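4. Setting up the audio guide at the Altmont Regimental Museum

Read section 3 first. The handsets are made by Flatora, and the maker's leaflet says they are ready to use straight out of the crate. We have not found this to be so. Follow the steps below even if the green light is on.

4.1 Before opening

1. Lift each handset from the charging rack and hold the side button until the tone sounds.
2. Check the battery figure. Anything under 81 goes back in the rack, whatever the light says.
3. Key in 17 and press play. You should hear the opening of the Wulham Barracks talk. If you hear the medal room talk, the handset has the old track list. Go to 4.3.
4. Set the volume to the middle mark. Visitors turn it up and leave it up.
5. Wipe the earpiece and hang the handset on the desk rail, strap outwards.

Note: The leaflet claims a full charge lasts two days. Plan for one.

4.2 Room markers

The small markers by each case are meant to start the right talk when a visitor walks up. They work well enough in the uniform gallery, where the cases stand apart. In the letters room they are too close together, and a visitor reading the Tsai letters may get the field kitchen talk instead. Moving the markers has been tried, with little to show for it. Tell visitors to key in the number on the label.
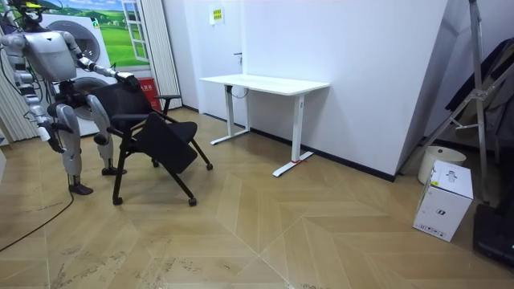 Fig. 6. Office chair with black mesh backrest and armrests.

To test a marker:

1. Stand in front of the case with the handset at chest height.
2. Wait for the talk to begin. Do not wave the handset about; it makes no difference.
3. If nothing plays, press the reset pin on the marker once and try again.
4. If it still fails, write the case number in the desk book and switch the marker off.

Caution: Never open a display case to reach a marker. Several of the tunics are over a century old and the case seals do not go back easily.

4.3 Loading the track list

1. Put the handset in slot 2 of the rack. The other slots charge but do not load, despite the arrows printed on them.
2. Choose "Update" on the desk screen.
3. Leave it alone for 300 seconds. The bar will reach the end well before then – ignore it.
4. Repeat step 3 of section 4.1.

The November track list has the corrected dates for the home guard display. Earlier lists should not be used, and neither should the "automatic update" setting, which has twice put the old one back.

Faults not covered by this section go to Mervin Poirier at the front office.

Section last revised 2019-06-22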